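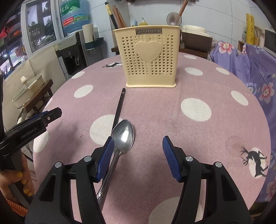 Where do chopsticks go in a utensil holder?

Posted in March by Jolanta Bednarek

Ours has heart-shaped holes and holds chopsticks plus a ladle. The spoon lives on the tablecloth. Is there a system?

Vik
Chopsticks one side, everything else the other. Mine has a divider, so I feel qualified.

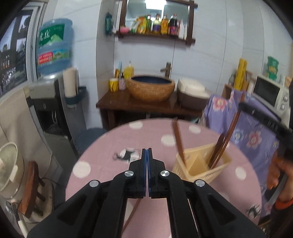 Stand them tips up and let them drain. I own 11, an odd number, and have stopped asking.

Torner
Use a drawer.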